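August 7, 2020
By Omar Abou Jaoude

Do you need a label maker? Probably not

Every few months the inbox fills up with the same question, and this summer it has filled up faster than usual. People are home, they are looking at their pantries, and they want to know which label maker to buy and which matching containers go with it. I have put off answering since February. I suppose I was hoping the fever would pass.

It hasn't, so I gave it a fair try. I borrowed a Nela, which is the little handheld one with the keyboard that half of you seem to own already. I bought a set of Braltitz canisters with my own money and a Wollinitz drawer insert that was on sale. Then I lived with the lot of it in my kitchen, my hall closet and the drawer where the batteries go.

I'll start with what worked, because I'm told I never do that. The labels on the fuse box were a real improvement. Ours had been marked in pencil by whoever owned the house before us, and one switch just said "back." Back of what? It took an evening of shouting up and down the stairs to sort out, and the typed strips have stayed put ever since. Same with the box of chargers. I wrote the name of the gadget on a strip, folded it over the cord like a flag, and I can now find the one for the camera without plugging in six others first.

Now the pantry. You have all seen the pictures: clear canisters in rows, every one with its neat black word. Flour. Sugar. Rice. I did this. It took most of a Saturday's worth of energy, and what I had at the end was a shelf telling me that the white powder was flour and the rice was rice. I could see it was rice. It's a clear canister.

The flour was worse. I keep bread flour and plain flour, and the bags they come in tell you which is which, and when they expire, and how much water to add. The canister told me FLOUR. I ended up cutting the panel off each bag and dropping it in on top, so I had paid for a container in order to put the packaging inside it. The canisters also don't hold a full bag. They hold most of a bag. So there is now a second spot in my kitchen, behind the cereal, where the last cup and a half of everything sits in its original bag with a clothespin on it. I did not have that spot before.

I know what some of you are going to write. You'll say I bought the wrong size. Maybe so, but the set comes in the sizes it comes in, and the bigger set costs more than I spend on flour in a year.

What the videos leave out

One of the big home channels has a pantry video that had 2,284 comments when I looked. I didn't read them all (I have a job) but I read a good many, and hardly anyone was asking how the shelf looked a few months on. They wanted to know where the bins came from. That is a shopping question. It's a fine thing to ask, but I don't think it has much to do with being tidy.

When a reader did ask for an update, the answer was a new video with new bins.

I'm suspicious of any system that looks best on the day you finish it. A kitchen has other people in it. My kids put the crackers in the basket marked PASTA the first night, because the pasta basket had room and the cracker basket was full. They weren't wrong! The crackers had to go somewhere. The label turned a perfectly sensible thing to do into a mistake, and then I was the person who had to go and fix it. After two weeks I peeled that label off, and the crackers and the pasta have shared a basket peacefully since then.

The drawer insert went the same way. It has a slot for a tape measure that fits somebody's tape measure, though not mine. I put it in the donation pile, where it joined the spice rack from last year's experiment and the Kereama bamboo thing that I still can't name the purpose of.

If you still want to try it

Fine. I would rather you did it cheaply and slowly. My suggestions, in the order I'd do them:

1. Use masking tape and a marker for one month before you buy anything. If the tape is still there and still true at the end of the month, that label has earned its place. Most of mine did not make it past the first grocery trip.

2. Label only what you can't see. Freezer tubs, fuse boxes, the backs of picture hooks in a jar, boxes on a high shelf. Chili and pasta sauce look the same once frozen, and I have served the wrong one to guests.

3. Put the date on it. A date is worth more than a name on nearly everything in the freezer, and it's the part people skip.

4. Clear a table first and do the whole job sitting down. I tried sticking labels on while balanced on the step stool and they all went on crooked – which I only noticed from the floor.

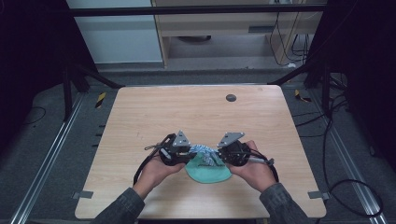
5. Keep the words dull and wide. "Baking" will last you for years. "Almond flour" lasts until you finish the almond flour.

6. Do not buy refills in bulk. A box of 100 blank strips sounds thrifty until the machine breaks and the next model takes a different tape. Ask me how I know that one.

7. Let the other people in the house pick where things go. I resisted this for years and I still don't like it, but the scissors have been in the same place since February, and it was my daughter who chose it.

As for the Nela itself, it does what it claims. The buttons are small and it wastes an inch of tape at the start of every strip, which I'm told they all do. I returned it to its owner and haven't missed it. The marker is in the kitchen drawer, in with the tape, and neither has a label.

Next issue: under-bed storage, and whether the wheels on those flat bins are meant to come off as easily as mine did. If you have a set that has lasted more than a year, write and tell me the truth about it – good or bad.

Questions, complaints, label photos: reply to this newsletter | © 2020 Omar Abou Jaoude | Back to top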